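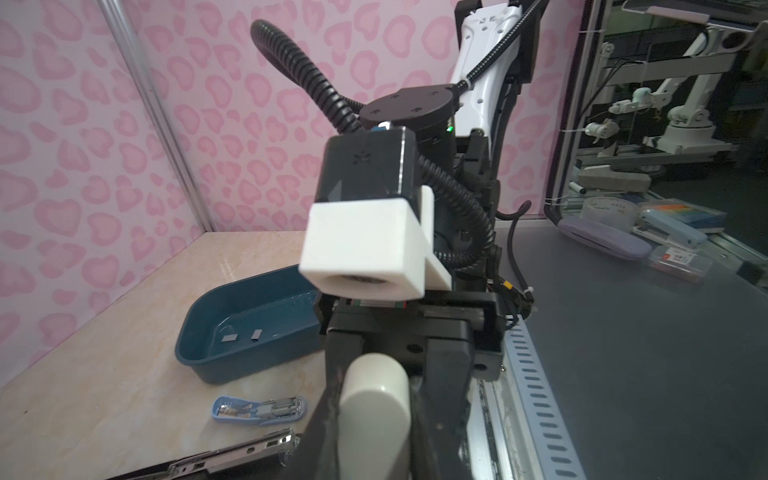
Is a home-built arm ready to load a stapler without somebody standing over it?

Our answer is that we wouldn't leave the room yet. Colton Bouchard has been at the stapling job since August and he is more cheerful about it than I am, so read his notes on the shop page as well and split the difference.

The arm itself is fine. The fingers are where the hours go. Colton has printed his way through a stack of pads, and the rounded white one on there at the moment grips better than the flat ones did, or so he says. I watched it for an evening and saw strips of staples dropped, pinched crooked and once pushed clean across the tray. His log says 169 tries with 54 good ones. He calls that progress. I'd call it a stapler I can load myself in two seconds.

The Drellberg kit page promises "up to 400 picks an hour." Maybe it does that with foam blocks. A strip of staples is thin, shiny and easy to snap, and the wrist camera has a hard time with shiny. Amrit Gagnon wants to fix this in software. My bet is on a better tray, with a ridge down the middle so the strips stand up a little, and it would cost us an evening and some filament.

The printed camera bracket is the one part I'll praise without grumbling. It's chunky and ugly and it holds. The file is in the Sturkby folder, version 2. Skip the first version, the opening is too tight and you'll be filing it out by hand.

If you're copying the build, leave more slack in the cable conduit than you think you need, and run the wrist all the way around slowly before you tie anything down. Amrit has spare connectors in the drawer under the printer. Please write down what you take.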